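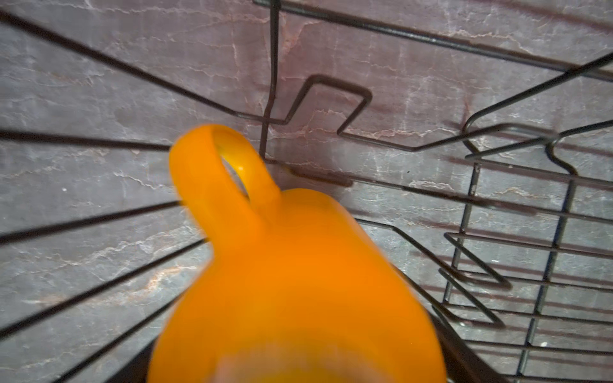

Vendula Halás asked under my last post whether the dish station at Stadeck has saved anyone any work, or only moved it to a different shift. Fair question. Thread, with what numbers I have.

**1/** Stadeck is a staff canteen with a tea kitchen attached. 80 covers at lunch, mugs coming back all afternoon. The arm handles mugs and the rack. Plates and pans are still done by hand.

**2/** Before the arm, clearing and racking was a rotating duty. Each person on the kitchen team had it one afternoon in five. On paper it took 53 minutes. The paper never included walking back for the mugs left in meeting rooms.

**3/** Logged last week: 529 mug picks, 7 of them stopped and finished by a person. Each stop costs more than the pick would have — you dry your hands, walk over, clear the fault, reset, walk back.

**4/** Wire racks are harder than they look. Thin dark rods, shadows of the rods on the counter, gaps that change size when somebody nudges the rack. On a veined stone counter the old detection settings picked up veins as wires. Elevport retrained on our own counter and that mostly went away.

**5/** Mugs are the easy part. Handle orientation is not. A mug that goes in with its handle against an upright will sit there fine until the next one arrives.

**6/** What changed for people: the afternoon duty is gone from the rota. A morning check replaced it. Rack position, finger pads, test pick. It belongs to one named person per week, and that person is now the one everybody calls.

**7/** Gebremedhin Gashaw disagrees with me on this point. His view is that the old duty was dull but ended when the sink was empty, and the new one never quite ends. He had the check three weeks running. I have no data to argue with.

**8/** The check also came with no change in grade or pay. It was written up as "light supervision." Reading a fault log and deciding whether to restart is a skill, and the job description should say so. Raised with Derkero, who hold the staffing contract. Reply expected in June.

**9/** So, Vendula: fewer hours at the sink, more interruptions everywhere else. Net saving is positive for the kitchen as a whole and probably negative for whoever has the check that week.

**10/** Next step is splitting the check across two people and logging interruptions separately from stops. Will post the table when there are four full weeks in it.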